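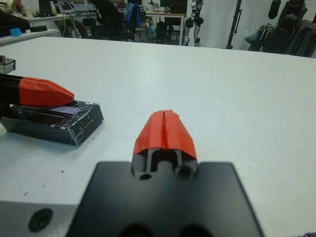

Red-orange over black, up close.

Home Bags Trip gear Tours Journal Basket

We use cookies to keep your basket working and see which pages people read. Accept / Manage

The Rollar travel bag, by Pallero

I pack for driving trips the way other people pack for a house move, so when I started selling gear for them, a bag was always going to come first. I'm Floor, I run Pallero with Octavian Rusu, and the Rollar is the bag we made after 7 years of stuffing hard suitcases into cars that plainly didn't want them.

If you own a two-seater you know the problem already. The trunk is an odd shape, there's a hump where you'd like a floor, and half the front compartment is taken up by a tire repair kit. A normal carry-on goes in at an angle and then nothing else goes in at all! On our first trip over the Bucur road I had my shoes in the passenger footwell and my jacket behind my neck for the whole drive. I'm not doing that again.

The Rollar is soft all the way around, with no frame and no wheels. It rolls down from the top, a bit like a dry bag, and you clip it on both sides once it's as small as it will go. Full, it takes what I need for five nights (I'm a two-pairs-of-jeans person, adjust to taste). Half full, it squashes down and fits under the other one. Most couples buy two and most solo drivers buy one plus the small pouch.

What it's like to live with

The opening is wide, so you can see everything without digging. There's one zip pocket on the outside for documents and tolls and the hotel address you'll want when your phone has died, and one mesh pocket inside for chargers. I fought for a third pocket and lost. Octavian says every extra pocket is another place to lose your keys, and I lost my keys twice on our last trip, so I've stopped arguing.

The handles are long enough to go over your shoulder in a winter coat. The strap comes off, and I'd take it off before loading, it's easy to trap in the trunk lid. The base is a thicker fabric than the sides because hotel parking lots are filthy and you will put it down in a puddle at some point.

It's water resistant with the top rolled properly, at least three turns. It isn't made to be strapped to an open luggage rack in a storm. Traian Coman did exactly that on the way to Dultent last July and his shirts came out damp at the corners, and he has been very cheerful about it, but please don't count on it.

Will it fit my car?

Probably, but measure! Put a rolled-up blanket where you think the bag will go, close the lid gently and see what happens. Send me the make and year and I'll tell you if another customer has tried it. Mudassar Hayat keeps our fit list, and he'd love more notes from people with older roadsters, where we're a bit thin.

Watch out for engine heat. In some mid-engined cars the rear trunk gets very warm on a long climb, so chocolate, candles and anything in a spray can should ride up front with you.

Care

Shake it out, wipe it down with a damp cloth and mild soap, hang it open overnight. Please don't machine wash it, the coating inside will start to peel. Store it unrolled if you have the room.

Delivery and returns

Orders go out within 2 working days. If it doesn't fit your car, send it back clean within the month and I'll refund the bag. Clips are covered for 5 years, and you can swap one yourself with a small screwdriver.

Rokeya Nanayakkara, who drove with us last summer, asked for a gray one. It's coming! I don't have a date yet, but the newsletter will get it first.

Page updated April 13, 2025

8 comments Share Save to wishlist

Sign up for trip notes and new gear. Enter your email address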